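Dramudis Staff Forum > Workplace Policies > Dress and Appearance
Topic: Footwear requirement for front desk and hall staff

L. Abdel Rahman (Moderator)
Colleagues are invited to comment on the draft footwear rule before it goes to the Plomer office in July. The draft reads: "Staff who receive the public shall wear closed black dress shoes in good repair, with a heel no higher than 50 millimeters." Please keep remarks to the text of the rule.
Latifa Abdel Rahman, Staff Services

deskfour
I support the draft with one reservation. The phrase "dress shoes" is not defined. My supervisor accepts plain black walking shoes and the supervisor on the late shift does not. The same pair should not be acceptable at 2 p.m. and unacceptable at 6 p.m.

Jason_Hall_B
I must disagree with the need for a definition. The old rule ran to almost 20 lines and was read by very few people. Supervisors are able to judge what is suitable.

zein.records
With respect to the previous poster, judgment is exactly what has produced the complaints. I would also ask that the allowance be reviewed. It stands at 50 dollars per year, and a pair that will last through daily standing costs closer to 100.

Jason_Hall_B
The allowance is a separate matter and belongs in the benefits section.

zein.records
It is not separate if the rule obliges staff to make the purchase.

L. Abdel Rahman (Moderator)
Both points are noted. The allowance will be listed as a related item. For the definition, the following wording is proposed for comment.

1. Material and color. Black leather or a similar smooth material. Slip-on styles are permitted, and a strap or a metal buckle ornament is acceptable. 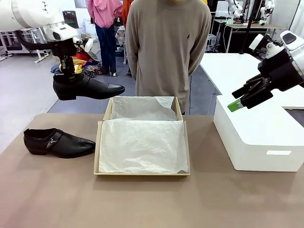
2. Condition. Soles and heels are to be sound. Staff will be given 20 days to repair or replace a pair after a written notice.

3. Medical needs. A note from a physician is sufficient. No further details may be requested by a supervisor.

deskfour
Item 1 answers my concern. I would ask that item 2 be extended to 50 days for part-time staff, whose pay dates are further apart.

Jason_Hall_B
I remain of the view that item 1 is longer than it needs to be. I have no objection to item 3.

L. Abdel Rahman (Moderator)
The request concerning part-time staff will be forwarded with the draft. This topic stays open for comment until the end of the month.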